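Kamolrat Workplace Services
Questions from staff about the new arms

Last changed March 14, 2019

These questions came to us from people in the kitchen, the front counter and the training room. I collected them and wrote the answers together with the shift leads. If your question is missing, please write it on the sheet by the lockers.

Will somebody lose the job because of the arms?
No contract ends because of this project. The company has put this in writing and you can ask for a copy in the office. What changes is the content of some shifts. People who served drinks all day will spend a part of the day teaching and checking.

Which tasks will the arms take over first?
Moving filled and lidded cups from the counter to the pickup shelf. After that comes sorting of returned trays. Making the drinks stays with people, and also everything with hot milk.

Why do we begin with cups?
The cup is light, it is the same shape every time, and it is the task which people complained about most in the July survey. We received 37 answers and sore wrists was the most common subject.
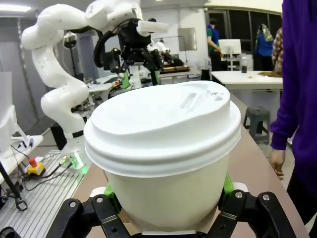

Reading time: 2 minutes

How hard does the gripper hold the cup?
The two fingers have pads where they touch the cup, and the force is set in the Starnix software. A paper cup needs very little. If you see a cup with dents on its sides, take it out of service and tell the shift lead, who will lower the value.

Does it also put on the lid?
Not at present. A person presses the lid down and checks it along the whole rim. Please do this check also when there is a long line of customers.

Who is allowed to press the emergency stop?
Everybody. You do not need permission and you will not be asked to pay for lost drinks. After a stop, only a trained person may start the arm again.

What training do I get?
Two half days, both paid. On the first you learn the safe distances and the stop. On the second you guide an arm through the cup task and correct its mistakes. Nantana Tanasarn leads the training and she also gives it in Thai.

Must I be good with computers?
No. The screen has large buttons and the text is short. Most people feel comfortable after one shift — some need more time, and this is no problem.

Will my pay change?
The basic pay stays the same. Those who finish the training and work as arm attendant receive an extra 60 cents per hour, starting from the next pay period.

Are we measured by the machine?
The arm records its own movements and its own stops. It does not record who stood next to it. The workers' representative has seen the settings and can show them to you.

Can I refuse to work beside it?
Yes, during the trial. Talk with your shift lead and you will be placed at the Cududell counter, where no arm is planned this year.

Who repairs it?
Dromidard is responsible for repairs. Call extension 244, also in the evening. Please do not open any cover and do not tighten screws on the fingers.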